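Print this page | E-mail this to a friend

Posted in: Opinion, Shop Floor & Gadgets

Renting an Arm by the Month
By Colm Daly
2018-11-11

So the Lirkard people want $3400 a month from me, and I've spent most of a weekend trying to decide whether that's a bargain or a mugging.

If you missed my last column, Lirkard is the outfit that rents you a two-arm robot on a wheeled base, plus what they call "teaching hours." You don't write any code. Somebody drives the thing through your job by hand, over and over, and after enough rounds it's supposed to manage by itself. My job is putting cables into boxes. We sell replacement cable kits (small ones, mostly to repair shops) and every December we fall behind, and every January I swear I'll fix it.

I'll start with what I liked, because I did like plenty! The contract is four pages and I understood all of it. There's no setup fee. Faizal Wibisono, who handled my account, answered his phone every single time, and when I asked him flat out what the robot was bad at he said "cables" before I'd finished the question. I've bought a lot of equipment in my life and I can't remember a salesman doing that.

And cables really are the problem. A box is easy, a box holds still and has corners. A cable is a different shape every time you let go of it. It hooks around its neighbor, it springs back up over the flap, and a pair of hard fingers can't feel that the way my packers can. My best packer, Clodagh Ó Riain, shakes a coil once and drops it in flat without looking.

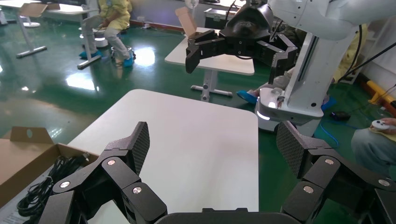

Which brings me to the teaching hours, the part of the price list I'd ask you to read twice. You get 73 of them with the first month. That sounds like a mountain of time until you learn that every change in the job eats into it. New box size? More hours. Thicker cable? More hours. I have 218 kits in my catalog, and I'm not going to pretend they all pack the same way. Once the included hours run out you're paying by the hour, and that rate is on page four, in the same size type as everything else, to be fair to them.

My brother-in-law Conall Brophy thinks I should forget Lirkard and buy a small fixed arm from Randari. His shop has 2 of them and he loves them to bits. But his parts are metal brackets that come down a chute the same way up all day long, so of course he does. I'd need to buy the arm, then pay someone to set it up, and I'd still have the cable problem on top.

What I wish somebody would sell me is the teaching on its own, priced by the finished job. Tell me what it costs to get one kit packed properly, box open to flaps shut, and let me worry about how many of those I can afford. I put this to Faizal and he was nice about it, and he said they'd looked at it, and then he sent me the same price list again.

Would I tell you to rent one? If you've got one product and it doesn't flop, sure, give them a call. The three-month minimum is fair and they take the machine away at the end. For a shop like mine — lots of little jobs, all of them tangly — I'd wait a year. I've told Faizal I'll talk to him again after the rush, and I've asked Clodagh if her cousin still wants some hours before Christmas.

More in Opinion, Shop Floor & Gadgets

Contact us | Copyright 2018 | Back to top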